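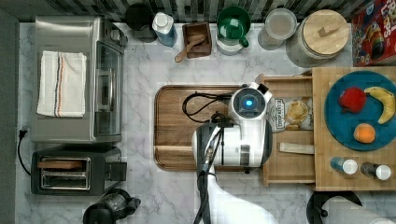
Neighborhood > Police & Courts > Questions

Reading the Koven police log: your questions

5/8/01
By Dulce Ponce

Where does the log come from?
The Koven police department types it up and sends it to us. We print it as it arrives, minus the names of minors. We don't go along on calls, and most of the time we have only the department's word for what happened.

Why does it say "shots fired" when I only heard firecrackers?
The entry records what the caller said. If an officer went out and found nothing, the log usually doesn't say so. I have asked for that to be changed. I am still waiting.

The chief says burglaries are down. Are they?
Reports of burglary are down. In February the department started filing some break-ins under "property damage" when nothing was taken, or when the owner couldn't say what was taken. Ask which way the totals were figured before you clap.

What about the 200 new street lights on the Skulum side?
The mayor's office credits them with making the area safer. It has not shown us any before and after figures, and a good many of the lights went up on blocks that rarely appeared in the log to begin with.

Should I buy a Draltov alarm?
That's up to you. The salesman may tell you the police come faster. Saulius Kazlauskienė, who runs dispatch, told me an alarm call goes in the same line as any other, and that almost 3,000 of them last year were false. The city bills you after your third.

Somebody at the door said he was collecting for the police. Was he?
Probably not. Ask for a letter and a phone number – then look up the number yourself. Don't hand over cash.

Can I get the full report on something that happened on my street?
Yes, at the records window on Sepp Street. It costs $3. Expect black ink over the parts you wanted.

My name was in the log and the charge was dropped. Will you print that?
Yes. Send us the court paper and it runs in the same spot.

Questions or corrections: Triin Stankevičius, news desk | Copyright 2001 | Back to top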